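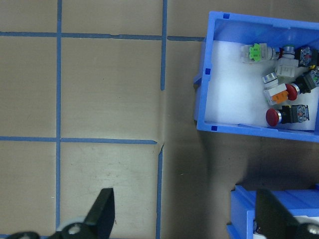 Saimi Räsänen always told me that a push button is two things pretending to be one, and I still think it's the best way into the subject. A **push-button switch**, the industrial sort, has a head (the part your finger meets) and one or more contact blocks behind it, where the wiring goes.

## Heads

Heads come plain, capped in a color, or ringed in silver metal. The one everybody knows is the red mushroom head, used for emergency stops — big, domed and easy to slap with a palm. I've met plenty that latch when pressed and need a twist to let go, though some pull out instead.

## Contact blocks

A block is either normally open (NO) or normally closed (NC). Stop buttons use NC, so a broken wire stops the machine too. Lots of makers color the NO parts green and the NC parts red, but please check the markings, because my old Melnyk blocks follow no system I can work out!

## Sorting and storage

I keep mine in blue plastic bins with white foam in the bottom, heads still on their blocks. At the Prundthorpe shop we had 555 buttons in one drawer and it was misery. Blue masking tape on a bench makes decent sorting squares, and you can peel it up and start over when the Brarkar order comes in and nothing fits anymore.

## See also

- Selector switches
- Pilot lights
- Plella enclosures (the 2-hole kind)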